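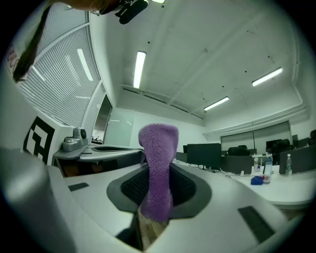 One reply to the March notice asked whether the blinds in the work rooms at Irkbridge could simply be left down all year, as the desks by the windows were "fine until ten and then impossible." Several other replies raised the same point in different words. The Facilities Office has reviewed them together, and the arrangements set out in this item apply from Mon 12 July to all work rooms on the Zutham side of the building.

Window blinds

The tall white blinds with horizontal slats will remain in place. Occupants asked about replacing them with roller shades, and a quotation was obtained from Wróbel, who supplied the present blinds. The cost of replacing a full set was given as $1,745 per room, before fitting. The Office has decided against this for the current year. The slats can be tilted to let light in while keeping direct sun off the desks, and a roller shade would leave the rooms either bright or dark with little in between.

Blinds should be fully lowered before the slats are tilted. Most of the damage reported over the winter was to slats that had been turned while the blind was half raised, which strains the cords on one side and leaves the lower edge hanging at an angle. Cords are to be hung on the wall cleat and kept clear of desks, bags and equipment. A blind that sticks should be left as it is and reported.

It is not expected that blinds will stay down all year. During the day the first person at the window desks may set the slats as needed, and anyone sharing the room may ask for a change. At the end of the day blinds are to be lowered and closed.

Desks

Desks near the windows may be moved back by up to 36 inches, provided that the walkway behind the chairs stays at least 40 inches wide. Markings on the floor will show the limit. Rooms that have already been rearranged do not need to be put back, but the walkway should be measured before the end of the month.

The recessed openings in the desk surfaces are intended for cables. Cups, pens and small tools should be kept away from them. Items that fall through are difficult to recover without lifting the desk, and the Office received three such requests in the spring. Where an opening is not in use, a cover can be supplied on request in gray or black.

Raised ledges at the back of desks may hold small equipment that is in regular use. They are not suitable for books, binders or anything heavy. Panels and printed sheets may stand on or beside a desk as the work requires. They should not be taped to the slats or to the window glass, where adhesive has proved hard to remove.

Cleaning

The cleaning contract covers floors, bins and door handles. It does not cover desk surfaces on which equipment has been left, and cleaning staff have been told not to move anything on a desk. Occupants who would like a surface wiped should clear it by 6 p.m. and place the green card, available from the front desk, where it can be seen.

Blinds will be dusted twice a year. In Irkbridge this will be done room by room over the summer, beginning with the Ceter Room and continuing along the corridor. A notice will be placed on each door two working days ahead. On the day itself, the strip of floor directly under the windows must be clear of chairs and boxes. Between visits, a dry cloth or a soft duster is sufficient. Wet cloths and spray cleaners leave streaks on the white finish and should not be used.

Reporting a fault

Faults with blinds, desks or desk covers should be reported through the usual form, giving the room name and the position of the window counted from the door. Reports sent by message to individual staff may be missed during the summer leave period. Where a cord has frayed or a slat has come loose at one end, please mark the report as urgent and keep the desk below it free until it has been checked.

Copies of the revised room sheet will be posted inside each door. Earlier versions should be taken down and recycled.

Facilities Office, Irkbridge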